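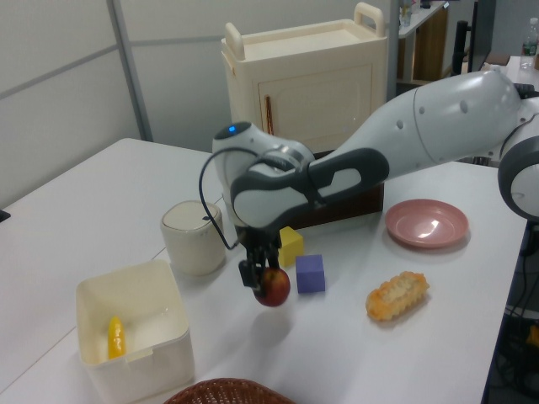 Tukico Play Food and Block Set

I have sold a lot of pretend food over the years, and most of it I wouldn't want in my own house. The Tukico set is one I keep reordering! It's a mix of play groceries and plain colored blocks, and I like that it doesn't try to be a whole supermarket. You get enough to set a small table and that's it.

The apple is my favorite piece. It's a proper deep red, small enough for little hands, and it looks good sitting out on a shelf (mine lives by the register). The bread is the one kids go for first, probably for the bumpy crust, and then there's a yellow banana that gets used as a telephone about half the time. The cubes come in purple and yellow. My niece serves them as cake, so I've stopped calling them blocks.

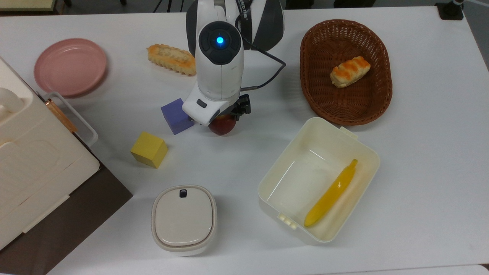 Apple, bread, purple and yellow cubes, and the round pink plate.

The plate is a simple round one with a raised rim, and the pink is softer than you'd expect from a toy. We also carry it in packs of 6 if you're buying for a classroom or a big family, just ask. I get them from Dellanell, who make the square cream bin too. The bin is sold separately and I'd grab one, the low walls mean a toddler can see what's in there and reach it without tipping the whole thing over.

Cleaning is easy. Damp cloth, a drop of dish soap, dry it off with a towel. Please don't put the set in the dishwasher, I tried it with an older batch and the colors went chalky on me.

Suggested for ages two and up. The set is $35, and the bin is $13 on its own. Orders go out from our Praseck shop, and local pickup is free. We get our next delivery in June, so if the set shows as sold out, drop me a line and I'll put one aside for you.

Contact us | © Zaugg Toys & Play, Praseck | Back to top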